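Why Do Shadows Change Size?

Have you ever walked home late in the day and noticed your shadow stretching way out ahead of you, with legs like a giraffe? At lunchtime the very same shadow was a stubby little blob by your shoes. You didn't grow, so what happened?

It all starts with light. Light travels in straight lines, and it can't bend around your body to reach the ground behind you. The patch it misses is your shadow. A shadow isn't a thing you could pick up or roll into a ball. It's a place where less light is landing!

When the Sun is high, its light comes down steeply and your body blocks just a small patch of ground. When the Sun is low, the light skims in sideways, so the blocked patch gets long and skinny. Try it on a sunny Wednesday, or any sunny day you like. Ask a friend to chalk around your shadow in the morning, then stand on the same spot at noon and again before dinner. You'll get three very different yous!

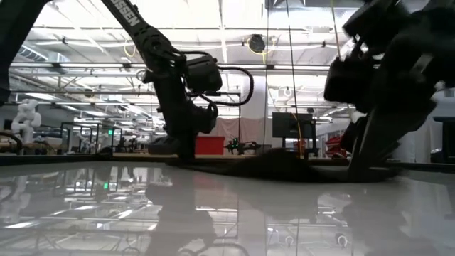 You can change a shadow indoors, too. Switch on a flashlight in a dark room and hold your hand between the light and the wall. Move your hand toward the flashlight and the shadow gets HUGE, because your hand is blocking more of the light as it spreads out. Move it toward the wall and the shadow shrinks, and its edges get nice and crisp.

People have used shadows for a very long time. More than 3000 years ago in Egypt, people told the time with sundials. As the Sun seemed to cross the sky, the shadow moved over the marks and showed which part of the day it was. No batteries needed!

And here's the biggest shadow you'll ever stand in: night. When your side of Earth turns away from the Sun, you are inside the shadow of the whole planet. Sometimes the Moon passes through that shadow as well, and then we get a lunar eclipse. The Moon can even glow a coppery red.

One safety rule for shadow hunters: never look straight at the Sun. Keep your eyes on the ground, where the shadows are.

Written by Tahmineh Bakhtiari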